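The Robot That Would Not Let Go of the Keys
A simulated arm, a simulated living room, and a fault that was real enough to cost a team most of its June
By Prys Jarman
Jan 22, 2022

The trouble at Miltel began with a set of keys that don't exist, held over a table that doesn't exist either.
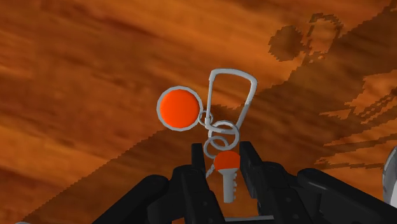 2 min read

Davoud Bakhtiari runs simulation testing at Miltel, where robot arms practice household chores in software before anyone lets them near a household. The job in question was called Bodlow, after a street he used to live on. Pick up the keys, carry them across the table, put them in the bowl. A toddler can do it, though a toddler will then flush them.

Bodlow had been passing for weeks. Then the physics engine got an update, and during a long unattended batch the arm picked up the keys, swung toward the bowl, opened its fingers and went back for the next try with the keys still attached. The log called this a success. It called it a success 2,037 times.

"I came in with my coffee and we had a perfect score," Bakhtiari says. "I should have been suspicious right then. I told my boss instead."

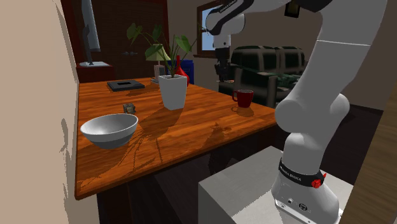
The fault, once the team stopped congratulating itself, had two parts. A key ring is a miserable thing to simulate, all loops hanging off other loops, and the new engine let one of those loops sink slightly into a fingertip. Once inside, it stayed there. The second part was worse. The scoring script never looked in the bowl. It checked that the gripper had passed over the bowl and that the fingers had opened, and it took the rest on faith.

Bakhtiari wrote that script. He brings this up before you can.

Had it all stayed on a screen, the whole thing would be a funny story for the holiday party. But Miltel had already copied the controller onto a real arm, and on the strength of that perfect score somebody had relaxed the force limit. The real keys snagged. The real arm, which had learned that a snag was nothing to worry about, kept pulling until it dragged a bowl off the bench. Bakhtiari was standing more than 2 feet away, outside the taped line, and got a piece of crockery in his shoe.

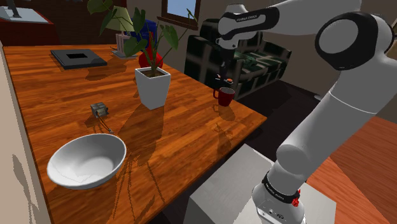

The stop button worked, which he would like on the record. So did the incident form, a document named Dehghan for the engineer who designed it and who reportedly regrets signing her work. It runs to 3 pages and wants to know whether the robot was wearing a lanyard.

The repairs took the rest of June. The script now checks where the keys are, an idea everyone agrees was available earlier. A separate tool, Oletti, halts a batch whenever two solid objects overlap for longer than they should, and it also halts a batch whenever the score gets too good. That last rule was put to a vote and passed with one objection, from the boss.

The force limit went back to its old setting and now takes 2 signatures to change. Bakhtiari's is one of them. He has been asked to raise it once since, by a colleague with a deadline, and says he spent a pleasant afternoon not answering the email.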